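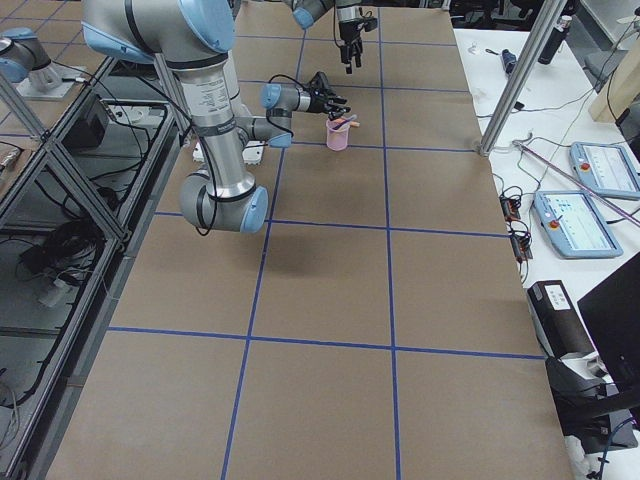 Nele Hendriks
12 Dec 2018

Low hum in parish hall speakers after moving the sound desk

Our church hall has a small mixer feeding two powered speakers on the side walls. Until March the mixer sat in a cupboard next to the stage and everything was quiet. The property group then had it moved to the back of the hall, beside the kitchen hatch, so that whoever runs sound for talks and funeral receptions can see the front. Ever since, there is a steady low hum in both speakers. It is there with every channel fader down. It does not change when I move the main fader. It stops if I unplug the audio cables at the speaker end.

The cable run is now 32 meters to the left speaker and 26 to the right. The installer reused the old leads and joined them to new ones above the ceiling tiles. The mixer is a Motovska with 12 channels. The outputs are quarter-inch jacks and the speakers have XLR inputs. The kitchen outlets are on a different breaker from the stage outlets, if that matters.

We had 262 people at the patronal feast lunch and the hum was covered by the noise, but during the rosary on weekday evenings it is very noticeable. The parish can spend up to $150 before I have to go back to the pastoral council. What should I check first?

Jelle Van den Broek

Two likely causes, and you may have both.

First, the cable type. Quarter-inch outputs can be balanced or unbalanced. If your mixer's main outputs are balanced, they need three-conductor plugs (tip, ring, sleeve) at the mixer end. Look at the plugs. Two black rings on the metal shaft means three conductors. One ring means two conductors, and the line is running unbalanced no matter what is on the other end. Over the old short run from the cupboard you might not have heard it. At 32 meters you will.

Second, the ground. The mixer now gets its power from the kitchen circuit and the speakers presumably get theirs from the stage circuit. Any voltage difference between the two grounds drives current through the cable shield, and you hear that as hum at 60 Hz and multiples of it.

Test in this order:

1. Turn everything off. Run a heavy extension cord from a stage outlet to the mixer, unplug the mixer from the kitchen, and turn on again. If the hum is gone, it is a ground loop.
2. If it is still there, check the plugs as above and replace the leads if they are two-conductor.
3. Open the ceiling joint. A join made with two-conductor adapters undoes the balanced line for the whole run.

If step 1 points to the ground, put a passive isolation transformer in each line, close to the speakers. A two-channel box with XLR in and out should fit your budget. Do not cut or tape over the ground pin on any power plug. In a building open to the public that is dangerous, and your insurer will take a view on it.

Van Wijk

Same problem in our chapel and it was the dimmer for the lights. Turn the lights all the way up or off and listen.

Nele Hendriks

The lights make no difference, I tried full and off. With the extension cord from the stage the hum drops a lot but there is still a little left. The plugs at the mixer have one ring. I have not been up to the ceiling joint yet.

Jelle Van den Broek

Then it is both. Replace the leads first, full length with no joint, and listen again on the kitchen outlet before you buy the transformer box.

Last updated: five days after first posting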